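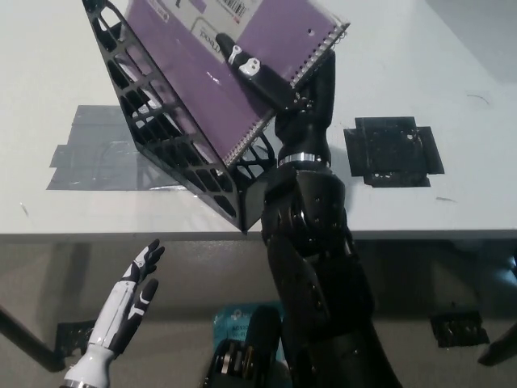 November – von Anca Mihăilă
Lesezeit: 4 Minuten

Meine Schwester hat mich neulich gefragt, wann ihr endlich ein Roboter die Schulsachen der Kinder wegräumt (die liegen bei ihr wirklich überall, sogar im Bad!). Ich hab gelacht und dann ziemlich lange drüber nachgedacht. Ein Heft in einen Ständer stellen, das macht bei uns schon die Sechsjährige, nebenbei und mit einem Keks in der anderen Hand.

Für eine Maschine ist das eine richtig fiese Aufgabe. So ein Spiralheft ist glatt, biegt sich, wo man es nicht brauchen kann, und mit der Spirale bleibt man gern am Gitter hängen. Greift man es unten an der Ecke, kippt der Rest weg. Wir drücken dann halt ein bisschen mit dem Daumen nach – und genau dieses »bisschen« muss man so einer schwarzen Roboterhand erst mal beibringen.

In Lorunside habe ich mit Kwok darüber gestritten. Er meint, in 6 Jahren räumt uns das Ding die ganze Küche auf. Gurel war vorsichtiger und würde erst mal 400 verschiedene Hefte sehen wollen, zerknickte bitte auch. Ich bin eher bei Gurel. In einer Werkstatt, wo jedes Teil seinen Platz hat, glaub ich sofort dran. Aber im Kinderzimmer? Da würde ich im Moment nicht mal rund 800 Euro für ausgeben, und ich kaufe sonst jeden Quatsch.

Die Hefte meiner Schwester räume ich nächstes Mal selber weg.

Kontakt | © Anca Mihăilă, Govholm | Nach oben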